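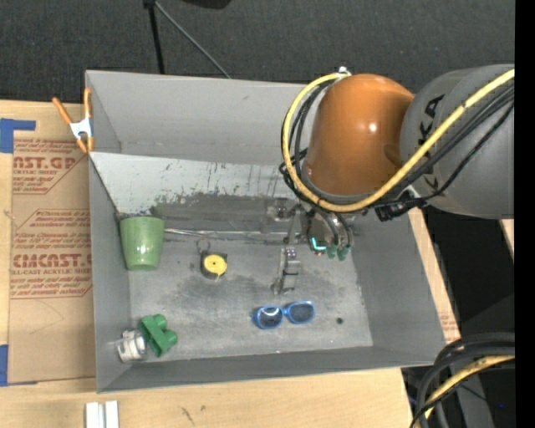

Notes from the visit to the picking lab at Grakdale, written up for those who missed the coach. Read them before the seminar, there are questions at the back end that you will be asked to talk about. The demo we spent longest on was the bin pick: one arm, one gripper, one grey bin with a mixed load in it. Look at what is in there and ask yourself which you would go for first. The green cup standing by the left wall is the one most of you shouted out. Fair enough, it has a rim and it stands up. The sunglasses nearer the front are low, dark and shiny, and the clear jar in the corner is lying right up against a green plastic piece, so the camera has to decide if that's one object or two.

Who we saw

Edit Farkas ran the demo and took most of the questions. Enikő Kocsis did the second half on planning and logging. Both happy to get emails but send them through me please, in one batch.

Terms you need (she used them without stopping)

Pose - where a thing is and which way round it is. Position plus orientation. Don't write just "position" in the report, you will lose the mark.

Grasp candidate - a possible place to put the fingers. The planner makes a lot of these and scores them.

Approach - the path down to the grasp. A good grasp with a bad approach is a bad grasp.

Clutter - other objects in the way. Includes the walls of the bin, people forget the walls.

Singulation - getting one item apart from its neighbours, by a nudge or a drag, before picking.

Part 1, the cell

Arm on one side of the table, bin in front of it, cables along the outside of the arm. Someone asked why the cables aren't inside. Edit: they change the tool a lot, and routing it inside every time would be misery. The cost is that the cable has to be allowed for in the motion. If the wrist turns too far one way the loop pulls tight. So the planner has a limit on the wrist that is tighter than the arm's own limit. Good example of a software fix for a hardware nuisance, use it in the report if you like.

Bin sides slope inward. Small things end up towards the middle if they get knocked, in theory. Steep sides are worse for the gripper body though - the fingers fit and then the part above them hits the wall. Compare your corner case from week two.

Note the wear on the floor of the bin. Scuffs and scratches can look like edges to a vision system, and they do not stay the same from month to month. The group retakes its empty-bin reference every so often. Last one was July.

Part 2, how a pick is chosen

Sequence as given on the board, I have tidied it:

1. Look. Colour and depth, arm out of the way.
2. Segment. Split what is seen into separate objects.
3. Propose grasps on each.
4. Throw out any that collide with the bin or a neighbour.
5. Score what's left, take the best.
6. Move, close, lift, check.
7. If the check fails, go back to 1. Not to 5! Things may have moved.

Step 7 came up again and again. Several of you had written back to 5 in the pre-visit sheet. The failed attempt has probably shifted the object, so the old list is stale.

Time allowed for steps 1 to 5 is 570 milliseconds on their Kettani planner. Motion is far longer than that and is where the real savings would be, Edit said, but everyone wants to work on vision.

Part 3, awkward materials

Clear. Depth sensors struggle with glass and clear plastic, you get holes or you get the floor behind. The jar is the obvious one. Ways round it: use colour as well, fill the hole from the outline, or touch it and find out.

Shiny and dark. Lenses give a reflection in one place and nothing in another. Two lenses on the same pair can come back looking quite diffrent.

Thin. The silvery rod along the back of the floor. Not much height to find, and the fingertips have to go nearly to the floor to get hold of it, so the error you can stand is small.

Small with bits attached. The tape measure has a key ring on it. Body is easy, a ring can swing or snag on lift. Is it one object? For picking yes, for the collision model it's less clear. We did not settle this.

Part 4, Enikő on logging

Every attempt is written to a system called Rerna, success or not. Each session is 225 attempts, then the bin is reloaded with a new mix. They keep the failures and label them by hand: missed, slipped, dropped in transit, wrong object, stopped by force limit. Her point was that a success rate on its own tells you next to nothing. Ask what was in the bin. Ask who reset it, and how.

The Lotumari set (the one in your reading) uses 12 object classes. You may use it for the assignment. Do not use the older version, the labels for slipped and dropped are swapped in places.

For the seminar

Groups of four, same as before. Have something to say on each.

a. Give an order for clearing the bin and defend it. Would you move the green piece before trying the jar, or the other way?
b. Sketch two grasps on the cup. For each say what the gripper body comes close to.
c. Where would a suction cup do better than fingers? Where would it be hopeless?
d. The force limit trips on the way down and nothing is held. List what could of happened and what you'd log.

Report is 16 marks, two sides maximum, diagrams don't count towards that. Hand in by September 9, 2024, online only. Visitor badges still missing from three people, please bring them to the seminar - Grakdale want them back.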